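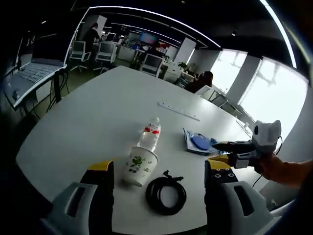 # How Software Learns to Pick Things Up

A robot hand can't do anything until software tells it where to go. That software has three jobs: find the object, plan a path, and move the fingers. The first job is called perception, the second is planning, and the third is control.

**Perception.** To a computer, a camera picture is a grid of numbers. Suppose the grid is 1000 numbers wide and 648 numbers tall. The software searches it for groups of numbers that belong together, such as the edge of a cup. Clear plastic is difficult, because the numbers for the bottle also contain the table behind it. 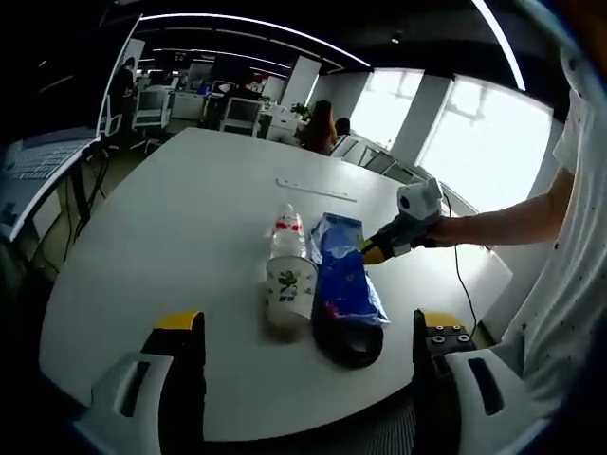

*Clear cup, clear bottle, blue package. The yellow tip is at the package's top edge.*

**Planning.** Next, the software picks a place to grip and draws a path to it. The path is a list of points in space. If a point would knock over the cup, the planner throws that path away and tries another.

**Control.** The controller follows the list. Many times each second it compares where the fingers are with where they should be - then it corrects the difference.

Where do good paths come from? One way is to copy people. A person moves a hand-held gripper, and the software stores each motion as an example. The Handora program, written by Yaroslav Yurchenko, sorts its examples by object. Its cable folder has 464 of them. Cables need many examples, as a coil can lie in a different shape each time.
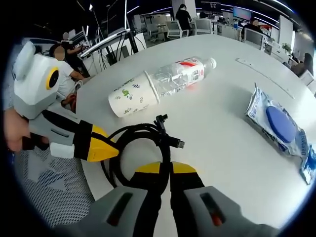 *Two grippers and a coiled black cable.*

**Word to know:** a *trajectory* is a path with times added. It says where the fingers go and when they get there.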